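Cuaderno de taller. Sección de envase y embalaje
Proyecto Trarum, línea de cajas pequeñas para producto en bolsa
Entrada de septiembre. Inicio de la sesión: 9:35

Asunto: revisión del formato de caja impresa con bolsa interior transparente, previa al envío de muestras a Pesico.

Se retoma el trabajo donde quedó en la entrada anterior, esto es, con el formato de cartón ya elegido y sin acuerdo sobre la altura útil de la bolsa. El cliente solicita que el producto llegue en una única bolsa por caja, sin separador, y que la caja pueda cerrarse sin presionar el contenido. La delegación de London ha remitido sus observaciones sobre la impresión, que se tratan en el apartado correspondiente.

Material preparado

Cajas de cartón del lote Blöndal, recibidas plegadas y armadas a mano al comienzo de la sesión. Bolsas de plástico transparente, cerradas en origen. Regla metálica, cinta de papel, báscula de mesa y plantilla de cierre. Las bolsas se pesaron antes de empezar y todas quedaron dentro de la tolerancia indicada en la hoja de pedido. Se apartaron 11 cajas con el pliegue inferior mal marcado; se devuelven al proveedor con la nota de incidencia número 35.

Armado de la caja

El pliegue del fondo exige marcar primero las solapas cortas. Cuando se empieza por las largas, la base queda abombada y la caja se balancea sobre la mesa. Se recomienda repasar la arista con la regla antes de levantar los laterales. En las cajas conformes el cartón mantiene bien la escuadra y no ha sido necesario reforzar las esquinas con cinta.

La boca debe quedar totalmente abierta antes de introducir la bolsa. Una solapa a medio levantar engancha el plástico y obliga a repetir la maniobra. Este punto ya figuraba en la hoja de instrucciones, pero con una redacción confusa; se propone el texto siguiente: «Abrir las solapas por completo y comprobar que ninguna invade la boca de la caja».

Introducción de la bolsa

Se compararon dos posiciones. En la primera, la bolsa entra tumbada y se acomoda después dentro de la caja. En la segunda, se toma por el borde superior y desciende en vertical, con el contenido asentado en la parte baja. La posición vertical dio mejor resultado en todas las repeticiones: el contenido cae al fondo por su propio peso y el extremo libre puede doblarse luego sobre sí mismo. Con la bolsa tumbada, el aire se reparte de forma irregular y la tapa queda levantada por un lado.

Se anotan las precauciones siguientes para la hoja de instrucciones:

Tomar la bolsa por la soldadura y no por el cuerpo.
Dejar que se asiente antes de soltarla.
Doblar el extremo superior hacia el panel trasero.
No alisar el plástico con la mano una vez dentro.

Queda pendiente el asunto del aire. Las bolsas vienen con un volumen de aire desigual y las más llenas rozan en la entrada. Procede consultar al proveedor si puede ajustarse el cierre en origen. No se considera aceptable perforar la bolsa en el taller, aunque se haya hecho en formatos anteriores.
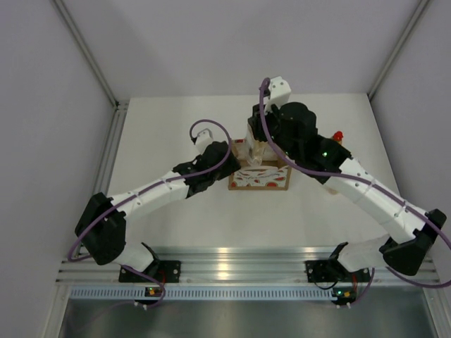 Bolsa transparente en posición vertical sobre la boca de la caja abierta; panel impreso con motivo frutal en rojo.

Impresión del panel

El fondo blanco del panel se mantiene según lo acordado. London pregunta si el rojo de los motivos puede acercarse más al de la carta de color de Pesico. Comparado con la carta bajo la lámpara del taller, el tono resulta algo más oscuro, dentro de lo admisible para una muestra. La decisión corresponde al cliente. Se sugiere conservar el borde marrón fino, que disimula las pequeñas desviaciones del corte.

El plástico produce reflejos marcados en los pliegues. Para las fotografías del catálogo convendrá emplear luz lateral difusa, dado que el contenido, de color amarillento pálido, pierde definición cuando el brillo cae sobre él.

Cierre y almacenamiento

Las cajas conformes cerraron sin forzar la tapa cuando el extremo de la bolsa se dobló una sola vez. Con 2 dobleces la tapa tiende a abrirse al cabo de unos minutos. Se fija por tanto un único doblez en la instrucción provisional.

La tirada prevista es de 900 unidades. Antes de confirmarla deberá comprobarse el apilado, que no se ha ensayado en esta sesión por falta de bandejas del tamaño adecuado.

Pendiente

Respuesta del proveedor sobre el aire de las bolsas.
Reposición de las cajas devueltas del lote Blöndal.
Conformidad de Pesico con el tono rojo.
Ensayo de apilado, en cuanto se reciban las bandejas.
Nueva redacción de la hoja de instrucciones, apartados de armado e introducción.

Cierre de la sesión: 13:10. Las muestras conformes quedan en el estante superior del armario de embalaje, con etiqueta Trarum.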